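Collecting the dull parts: a talk with the data lead at Skemia

The office Skemia rents in Inberg has one long room, and most of it is desks. The company teaches robot arms to handle kitchen goods, and for the past year much of the teaching has been done in simulation. The data lead, who came over from the Hemer project and asked to be identified only by job, keeps a tally of usable recordings on a whiteboard by the door. In June it read 508.

"That's after throwing things out," the data lead says. "People see a number like that and think it's small. For one family of tasks, picking something up and putting it somewhere, it's enough to learn from if the recordings are different enough from each other."

Each recording is one attempt, steered by a person at a workstation. The arm's motion is saved along with what its cameras would see. A shift runs two hours, and a steady operator gets 26 keepers out of one.

"The first week, everybody wants to be fast," the data lead says. "Then we play their work back and they see the jerks. A learner copies the jerks too. I would take a slow reach with one clean correction over a quick one that got lucky."

Corrections matter more than the team expected. Early on they deleted any attempt where the gripper came in wrong and had to back off. The system trained on what was left did well until it missed, and then had no idea what to do next. Now those attempts stay in – as long as the operator recovers.

The other thing they vary is the look of the room. Wall shade, counter and lamp position are changed between batches. Shadows got their own round of work after an earlier model, trained under flat light, did badly when the arm darkened the wall behind it.

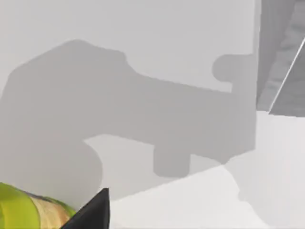
View from a simulated recording, with the arm's shadow across the back wall and one gripper finger beside a yellow-green object.

"You look at a view like that and there's hardly anything in it," the data lead says. "A finger, part of an object, a lot of gray. But the learner has to work from those too. If we only kept the pretty angles, we'd be teaching it a different job."

Next is a set of 3 tasks shared with Negussie, which will run the same instructions on its own arms. The data lead expects the two sets to disagree in places – mostly over what counts as finished.

"We say it's done when the hand is clear of the object. They say it's done when the object is down. We have to settle that before anyone records a thing."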